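Hemming my own pants, a year in

I started hemming my own pants last October after the dry cleaner on Fu Street closed. I'm short in the leg, so every pair I buy needs work, and the next nearest tailor wanted more for the hem than I had paid for the pants. I had a sewing machine in the closet that my aunt gave me when she moved. It had not been out of its case since.

The first pair took me a whole evening. I cut them before I measured them the second time and they came out short. I wore them to work anyway with dark socks. Ama Ackah, who sits across from me, asked if they were meant to be cropped and I said yes.

After that I slowed down. My method now is pretty boring. I wash and dry the pants before anything else. Cotton shrinks, and I lost a good pair of chinos by skipping that. Then I put on the shoes I plan to wear with them and fold one leg under until it just touches the top of the shoe. One pin in front, one in back. I take them off, measure the fold, and mark the same amount on the other leg with chalk.

Some people will tell you to measure both legs separately. My legs are close enough to the same that it makes no difference, but yours may not be.

I leave an inch and a half below the finished line for dress pants and an inch for everything else. The extra goes up inside. On dress pants I sew it by hand with a blind stitch, picking up a thread or two of the outer fabric each time and keeping the stitches loose. If you pull them tight you get a row of dimples on the outside, and pressing won't take them out. On jeans I use the machine and a heavier needle, and I go very slowly over the side seams. I broke 4 needles on my first pair of jeans. Now I tap the seam flat with a hammer first, which sounds like a strange thing to do indoors but works well.

Thread matters more than I thought it would. I bought a box of 12 spools from a discount bin at Zetudar and the black one snapped every few inches. Gitau Kaijage from my building does alterations on the side, and he told me to throw the whole box out. I kept the box and threw out the thread. He gave me the end of a spool of polyester, and I finished three pairs with it.

Waists are harder. I put it off for months because I thought I would ruin something, and I did ruin something, a pair of gray wool pants that now live in the rag bag. The mistake was taking in too much at once. If you pull the center back seam in by more than an inch and a half, the back pockets start drifting toward each other and the seat looks wrong. Gitau said to stop at an inch and let a belt do the rest.

The order that works for me is to take off the center back belt loop, open the waistband for a few inches on each side of the seam, take in the seat seam, and then close up the band and put the loop back. A seam ripper does most of the work. Get a decent one, and replace it when it starts to drag.
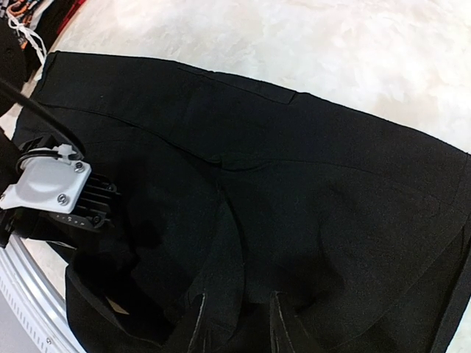

Is it worth taking in the waist on a cheap pair of pants? Only if the seat and thighs already fit you. Otherwise you will spend an evening on the band and still not like how they look.

I have done 53 pairs so far, counting the ones I did for my brother and for Ama, who never did get over the cropped ones. She pays me in lunch. My brother doesn't pay me, and he brings them over unwashed, so his go to the bottom of the pile.

Next I want to learn zippers. There is a pair of brown corduroys I like very much with a zipper that gives up by noon, and I've had the replacement in a drawer since spring. Gitau says to baste it first and not trust pins. I bought the wrong length the first time, 5 inches when I needed seven, so if anyone wants a short brown zipper, leave a comment and I'll mail it to you.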